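Search this site Enter a word Go

How Light Bounces

Light travels in straight lines until it meets something. When it meets a surface, some of it goes into the material and some of it bounces off. The part that bounces off is called reflected light. You see most of the objects in a room by reflected light. A lamp, a candle flame and the Sun are different. They make their own.

The rule of reflection

Light leaves a mirror at the same slant at which it arrived. Scientists measure the slant from a line that stands straight out from the mirror, called the normal. If a ray arrives at 25 degrees from the normal, it leaves at 25 degrees on the other side. A ray that travels along the normal goes back the way it came.

Smooth and rough surfaces

The rule works for every surface, even a sheet of paper. Paper looks flat, but under a microscope it is a tangle of fibers. Each tiny part faces its own way, so the rays leave in many directions. This is called diffuse reflection. It lets you read a page from almost any seat at the table.

A mirror is much smoother. Rays that arrive side by side leave side by side, so the pattern they carry is kept and you see an image. This is called specular reflection. The word comes from the Latin for mirror.

Between the two

Many surfaces do both jobs at once. Glossy plastic, glazed tile and varnished wood send some light off the top in one main direction. The rest goes a little way into the material, scatters, and comes out all over. The scattered part carries the color of the object. The part from the top usually keeps the color of the lamp or window, and it makes a bright patch called glare. Glare moves when you move your head. A stain does not.

Scratches change the path of the light too. The sides of a scratch are tilted, so they send light to places the flat surface does not. Fine scratches are easiest to find when light skims across the surface at a low slant.
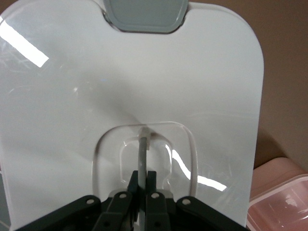

Try it: the Hemmin card test

You need a flashlight, a sheet of white paper, a piece of kitchen foil and a dark room.

1. Lay the foil on a table, shiny side up.
2. Hold the paper upright behind it.
3. Shine the flashlight down onto the foil at a slant. Do not look into the beam.
4. Note the shape of the patch on the paper.
5. Crumple the foil, open it out and repeat.

The crumpled foil is as shiny as before, but its small faces point in many directions. The single patch breaks into many small ones.

Words to know

Normal: a line at right angles to a surface.
Diffuse: spread out in many directions.
Glare: strong reflected light that makes it hard to see.

Contact Varelby Science Pages | Copyright Varelby | Back to top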